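Teleoperation Gallery: Household Tasks at the Burcombe Workshop

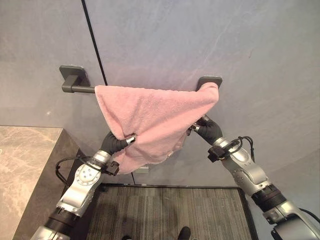

Stesard has been collecting hand-guided and remote-controlled task recordings at Burcombe since October. This page sets out how the towel task is run. The wider project is called Ornilden, and towels are one part of it, along with cups, drawers and laundry.

The operator drives both arms at once. Each of the operator's hands controls one arm, and a trigger under the index finger opens and closes the gripper. There is no script for the exact path. The operator is told where the towel should end up and works out the rest.

## The towel bar task

The task sheet asks for a towel on a wall-mounted bar, with both grippers used on the cloth. A pink terry towel on a dark gray bar is easy to follow on screen — the two colors stay apart even when the cloth bunches up.

Most new operators pull too hard at first. Terry cloth has a lot of grip of its own, and it catches on the pads. The advice we give is to open the gripper fully, wait a beat, and then back the arm straight out. Pulling away at an angle drags the towel along with it.

The second common problem is the far end of the bar. Operators tend to bring one arm across the other to reach it, and then neither arm has room to move. We ask them to lay the towel over the near part of the rod first and slide it along from there.

## What counts as a good recording

A recording is kept if the towel ends up over the bar and stays there after both grippers have let go. It does not have to be neat. We used to ask for even edges, and operators spent so long fussing with the corners that the useful part of the recording was lost in the rest.

- Start with both grippers open and clear of the cloth.
- Keep both hands moving slowly near the wall.
- If the towel falls, pick it up and carry on. Do not restart.
- End with both arms lowered and still.

Recordings with a drop in them are labeled and kept in their own folder. They show how a person gets out of trouble, and a set made only of clean runs leaves that out.

The target for this task is 3,000 recordings. At the last update we had 2,400, and 783 of those have a drop and a recovery. A single run is stopped if it goes past 30 minutes, though very few come near that.

## By hand or by remote

Ornilden uses two ways of showing a task. For simple motions, such as opening a drawer, a person takes hold of one arm and moves it through the motion while the joints record their positions. This is quick to teach, and a visitor can do it after a short talk.

Towels are done by remote. Moving two arms by hand at the same time takes two people, and they get in each other's way. They also tend to lean into the arms without noticing, and the recorded motion comes out heavy and uneven. With remote control one person makes every decision, and the two sides stay in step.

The drawback is feel. The operator has no sense of how tight the cloth is and has to judge it from the folds. Sial, the control software we use, can send a light buzz to the hand when the motor load rises. Some operators like it and some switch it off. We record the setting with each run so the two groups can be compared later.

## Notes for operators

Book a slot on the Burcombe calendar and leave a gap before the next person. Check the wrist cables before you start and again at the end. They work loose from their clips when the wrist is turned the same way many times over.

Write down anything odd in the log, even if the run went well. A line such as "left gripper slow to open" is enough. Two gripper pads have been replaced on the strength of short notes like that one.

Towels are swapped for a different size or color at the start of each block. Wash and fold the used ones — stiff cloth behaves differently on the bar, and it shows in the recordings.

The next task on the list is taking the towel down again and folding it once on a flat surface. The draft task sheet is in the shared folder, and comments can be added to it directly.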